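April 20, 2023

Tips page, robots edition. Four of you wrote in asking the same thing: can I get a machine to do this yet? Quick run through below, by chore. Typing fast, the oven's on.

## Floors

Yes. Mostly. A robot vac does a decent job on hard floors and short carpet if you do your bit first.

- Chairs up on the table, or at least pulled well out.
- Cables, laces, socks. Off the floor, every time. One phone lead will stop it dead under the sofa.
- Empty the bin after each run. Cheap ones are tiny.
- Cut hair off the roller with a seam ripper. Slide it along the groove, pull the lot off in one go. Scissors chew the bristles.
- Rugs with tassels: fold the tassels under. Ours ate two before I learned.

Mopping ones, less keen. Fine for dust. Dried porridge, no. You still want a damp cloth and a knee.

## Windows

The suction sort that crawls about on the glass. Jocelyn Dizon lent me her Zikel for a weekend. Good in the middle of the pane, useless in the corners, and you must clip the safety cord on to somthing solid. Spray the pad, never the glass. A squeegee took me less time on everything but the big landing window.

## Laundry

No. Washing and drying, obviously, been automatic for years. Folding, forget it. Fabric flops, and a machine has to work out which bit is the corner. Do this instead:

- Fold straight out of the dryer, still warm.
- One person's things at a time. Pile on the bed so you have to finish before you sleep.
- Fitted sheets: tuck one corner inside the next, all four, lay flat, fold in thirds. Good enough.

## Washing up

Dishwasher is a robot if you ask me. Loading it isn't. Mahtab Alipour asked if there's an arm you can buy that'll do the loading. Not for a normal kitchen, not at a normal price. Wet glass, odd shaped pans, forks tangled up. Scrape, don't rinse. Big plates at the back, nothing blocking the spray arm. Give the arm a spin by hand before you shut the door. Clean the filter, when did you last? Go and look.

## Stirring and chopping

Stirring, yes. A stand mixer or one of the heated jug things will do a risotto while you answer the door. Chopping, only if you like everything the same size. Onions go to mush past a few pulses. Dry the bowl first and they catch less.

## Workshop

Better news out here, as the jobs repeat. Raimo Karppinen runs the small bench at Cattaneo and says 40 of the same bracket, great, let a machine do it. Three brackets, all different, you'll spend the morning setting up.

His rules, if you're tempted:

- Put parts in the same spot each time. Screw a stop block to the bench. Helps you as much as any machine.
- Rubber or tape on the jaws for anything polished.
- Keep the bench top one plain colour, you'll see dropped screws quicker too.
- Practise on scrap. Then on more scrap.
- Try the move on a computer first if the software lets you. Costs nothing to crash there.

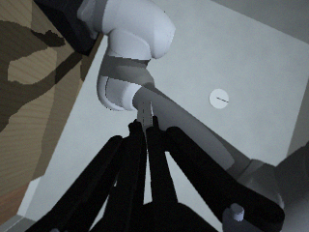
Picking one thing up is the hard bit, still. Thin flat stuff worst of all, coins, washers, jar lids lying on the bench. Fingers slide off the top. Same for you with cold hands. Slide it to the edge and take it from underneath, or stick a bit of folded masking tape on it and lift by that. Magnet in a plastic bag for steel washers, turn the bag inside out and they drop off clean.

Sorting screws: no machine worth having at home. Muffin tin. Done.

## Worth the money?

Kaisu Mustonen paid 434 for her vac and would buy it again tommorow. Aleksi Koskela was quoted 923 for a robot mower, went for a second hand push one and a flask of tea. Both happy. My line is 200, over that I want to borrow it for a week first.

If it needs you standing next to it the whole time, do the job by hand.

Next time: limescale, and the sticky drawer question. Send drawer photos, and say if it's wood or metal runners please.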